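Small bowls, big questions: my tableware FAQ
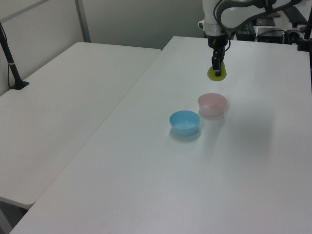
A blue bowl and a pink one on a white table.

I'm Thitima Thammasiri and I sell secondhand bowls, plates and cups from a small unit in London. I get asked the same things over and over (which I love, keep asking!) so I've put my answers together on one page. Last updated January 2025.

How did you get into this?

By accident. My aunt moved into a smaller flat and gave me two boxes of her everyday crockery, and I couldn't fit it in my kitchen, so I took a stall at the Incombe market one November and sold nearly all of it before lunch. I went home with cold feet and a tin full of coins and started looking for more that same evening.

Do you only sell old things?

Mostly, yes. I do keep a shelf of new pieces from a little maker called Hayat, as people kept wanting plain bowls that would sit nicely with their older plates. They're heavier than you'd expect and I use them at home myself.

What size bowl should I buy?

Depends what you eat! I have rice or soup most nights so I like something deep that I can hold in one hand. For cereal you want a wider one or the milk goes everywhere. If you're buying for nuts, olives, dips and so on, go smaller than you think, because a big bowl with a few olives rolling round in it looks a bit sad. Measure one you already like, straight across the top, and send me that number.

Can I mix colours?

Please do. I'm no good at matching sets and I stopped trying years ago. Soft colours are very forgiving together. If you're nervous, keep the shapes the same and let the colours wander. My one dislike is black bowls with dark soup in them, but that's just me, and I've sold plenty to people who disagree.

Is it safe to eat from old crockery?

Some of it, but please be careful here. Older glazes and painted decoration can contain lead, and you can't tell by looking. Anything I'm unsure of gets a yellow sticker and is sold for display only, so keys, hair clips, that sort of thing. The same goes for anything with a crack through the glaze.

Will it go in the dishwasher?

Hand wash anything with a gold or silver edge, and keep it out of the microwave too. For the rest I'd still say hand wash if it's old, though I know what people are like after a big dinner. Tea stains usually come off with bicarbonate of soda and a damp cloth.

Do you do repairs?

I don't, but Shoaib Farooqui does, and he's very good. He works from the Aver studio and you can drop things off with me if that's easier. He charges £20 for a simple chip and will give you a price first for anything worse. Mended pieces are for looking at, not for eating from.

How much is postage?

£10 anywhere in mainland Britain, however many pieces you buy. I wrap everything in far too much paper, so do save it for your next house move.

What if something arrives broken?

Oh, I hate it when that happens. Send me a photo of the pieces and the box within two weeks and I'll refund you. No need to post the bits back!

Can I come and have a look?

Yes, but drop me a message first, as I'm often out buying. Bring a bag. Parking is awful.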